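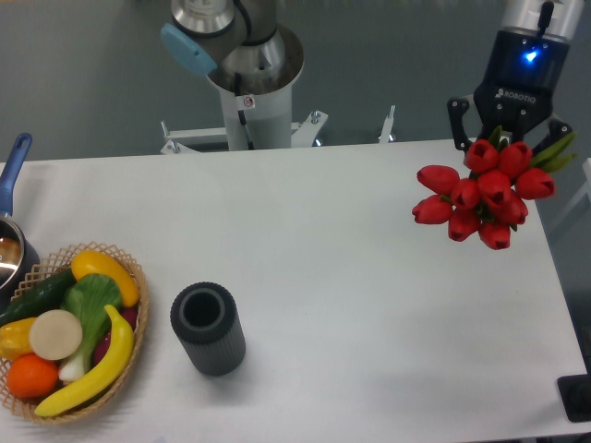 # Artificial Tulip Bunch, Red

A bunch of red artificial tulips for tables, counters and shelves. The heads are closed and sit close together, with long green leaves at the side. It is sold as one item under our Sokitz tableware and decor line, item number 486.

## What you get

- One bunch of red artificial tulips with green leaves
- A paper tie around the stems, which you can cut off
- A storage sleeve

Vases and baskets are sold separately. The light tan wicker fruit basket with the open lattice rim is in the Trevham range and can be ordered on the same form.

## Where it works

The bunch shows best on a plain white or pale table, where the red stands out. It is meant for indoor use. Direct sun through a window will fade the petals over time, so move it now and then if it has to stand on a sill. Customers buy it for dining tables, reception desks, waiting rooms and shop displays.

You can lay it flat beside a fruit basket or stand it in a vase. For a vase, choose one with a narrow neck. In a wide one the stems slide apart and the heads drop to one side. If you only have a wide vase, a handful of pebbles in the bottom will hold the stems.

## Setting it up

The bunch ships flat in its box and the leaves may be pressed against the heads when it arrives. Hold it by the stems and let the heads hang for a minute. 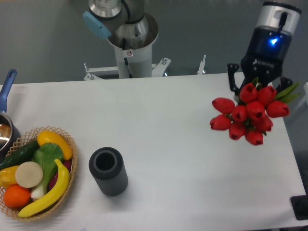
Then bend the leaves outward one at a time, starting close to the stem. Leave the flower heads as they are. They are made to stay closed, and pulling at the petals can loosen them. Turn the bunch until you like the side that faces the room, then set it down or put it in the vase.

## Cleaning

Dust with a soft, dry brush. For marks, use a damp cloth and a drop of dish soap, and let the bunch air dry before you put it back in the sleeve. Do not soak it, and keep it out of the dishwasher. Hair dryers are fine on the cool setting only.

## Ordering

The bunch is sold singly or in cartons of 8. Single orders leave our Eltlow warehouse within 5 working days. Carton orders can take up to 14. Orders placed after noon on Friday are handled the following week.

Unused bunches can be returned in the original box. Please put the order number on the outside. We can't take back bunches with cut stems.

For carton prices, write to Ekaette Wike in trade sales. Questions about a delivery go to Driss Ramadan at the warehouse. The same bunch in yellow is expected back in stock in November.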